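Review: Onon applicant tracking and careers page builder

Posted February 6, 2018

We recruit for a small electrical contracting business, Lollside, with 40 people on the books and a handful of vacancies open at any time. Until last November we ran the whole thing from a shared inbox and a spreadsheet. I have now used Onon for long enough to give a fair account of it. We pay for it ourselves.

Setting up

Onon runs in the browser, so there is nothing to install. You enter the company details, choose who can see applications, and paste in your standard wording. I put in our equal opportunities statement, the benefits paragraph and the note on driving licences, and those now appear on every advert unless I switch them off. It took me an afternoon, most of it spent rewriting old job descriptions that were overdue for it anyway.

The import tool is weaker. I tried to bring in 116 past applicants from the spreadsheet and four of them came through with the surname in the phone number field. I fixed those by hand. A larger firm would want to test a small batch first.

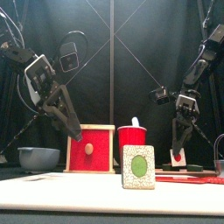 Writing and posting adverts

The advert editor is good. It has separate boxes for duties, essential skills and desirable skills, and it warns you when the text goes over 2000 characters. I found that limit annoying for the first week and then got used to it. Our adverts are shorter now and we get fewer phone calls asking what the job is.

Posting to outside job boards is done with tick boxes. Two of the boards we use are not covered, so I still copy those across myself. Salary can be shown as a range, a fixed figure or left out – I would leave it in.

The careers page comes with a choice of layouts and a strip of pictures across the top. You can change the colours and the order of the sections, but not the typeface. 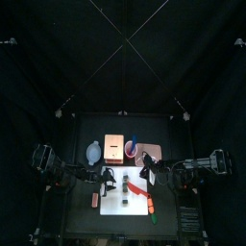
Workbench with black curtains and a light blue bowl at the back.

Handling applications

Each vacancy has its own board, with columns for new, shortlisted, interview, offer and closed. You drag a candidate from one to the next and Onon offers to send an email. The stock emails are stiff, so rewrite them before you go live. The rejection one in particular reads like a parking notice.

Equality monitoring answers are kept apart from the application and the hiring manager cannot open them. I tested this with a second login and it held.

Searching is slow. Looking for "approved electrician" across all vacancies took long enough that I went back to filtering by job title.

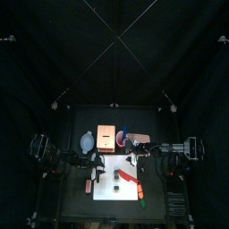

I compared Onon with Vesberg and Cavalcanti before we signed up. Vesberg has better reports but charges extra for each person who logs in, and Cavalcanti is plainly meant for agencies. Neither was as easy with pictures on the careers page. In Onon you set a focal point and it crops to that, so with a picture like this one, where the white board sits in the middle of a dark table, it keeps the board and trims the black fabric on a phone screen. Cavalcanti made me crop each size myself.

Support

Email only on our plan. I have written to them four times and had a useful reply to three. The fourth was about the search speed and I was told it had been passed on.

Verdict

Good for a small employer who hires steadily and wants applications out of the inbox. Less good if you have years of records to bring across, or need detailed reports. We have renewed for another year and I will look at Vesberg again if our headcount goes up.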